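Windader cell 14 — gripper check after drop fault
Site: Plornville workshop
Checked by: Yasaman Sadeghi
Start 10:18, July

E-stop, pendant — OK
E-stop, bench — OK but stiff. Needs two goes. Swap it.
Arm mounting bolts — OK
Power off before hands in — done, tag on
Gripper body, cracks — none found
Screws on front fitting — tight
Cable clearance — FAIL, see below
Finger joints — OK, slight play in the long one
Grip hold on power loss — FAIL

Fault 1795: grip let go mid lift, can dropped, arm carried on to the place point with nothing in it. No alarm. Log shows close signal lost then back again, so the controller never flagged it. Same as what Pletby had in the spring I think, ask Rahimi for thier notes.

Re-ran the pick at slow speed with the guard shut. Can and cup on the mat as normal.
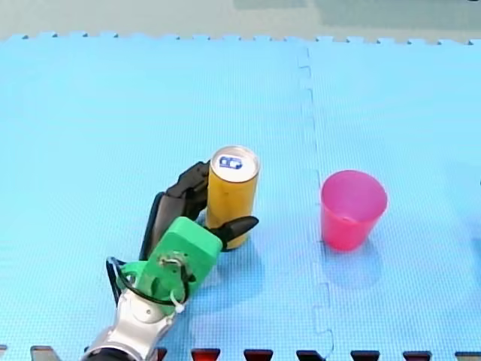 Grip test, yellow can. Note cable loop on left of green housing.

Cable loop stands out too far. Can catch when the wrist turns. Re-route and tie closer in, then check full wrist travel both ways by hand.

Zip tie on the mount — leave for now, replace with a proper clip when they come in.

Slow speed only untill the cable is done. No one reaching in to pick up dropped cans, stop it first. Had to say this twice today.

To do
Cable — me
Bench e-stop — Rahimi to quote
Lost grip alarm — not started
Recheck after 10 full cycles

Status: NOT released for full speed. YS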